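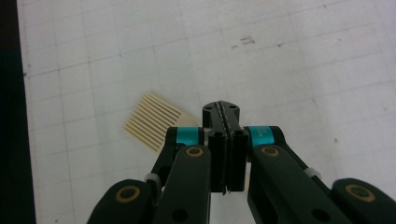

Ghazala Baloch thinks it's the roots rotting and not the heat, going by what she wrote on my last post, but I'm not convinced so asking again with more detail.

Lemon balm, three plants, bought as plugs in May from the Flultau nursery. Two in pots on the back step, one in the ground by the fence. The potted ones have gone yellow from the bottom up, leaves small and kind of crispy. The one in the ground is fine, huge even. I want enough to dry for tea this winter. Do I cut the potted ones back hard or just start over? Feeding with Bitow liquid every Sunday. Full sun till 3 pm.

posted by stepgardener

Ghazala Baloch
Still say roots. Tip one out and look. White and firm = fine, brown and mushy = too much water. Yellow from the bottom is nearly always that or a pot thats too small. Also every week is a lot of feed for lemon balm - it grows like a weed in poor dirt and the leaves smell weaker if you push it. I'd stop the feed completly for a month.

Cut back by half, not to the ground. Move to where they get morning sun only. Mine sit behind the shed and I got 300 grams dried last year off four plants, two cuttings. Pick before it flowers, mid morning, dry somewhere dark with air moving. Don't use the oven, I did once and it tasted of hay.

pottedup
just buy more, they're cheap

Dudance
Agree on less sun. What size pots though? You didn't say. Mine were in little ones and sulked all summer, moved to 30 cm pots and they took off in over a week or so. Plain potting mix, some grit in the bottom third.

The ground one - take cuttings off that, no need to buy. Snip below a leaf joint, strip the lower leaves, glass of water on the windowsill. And cut off the flowers on it or you will have seedlings in every crack of that step.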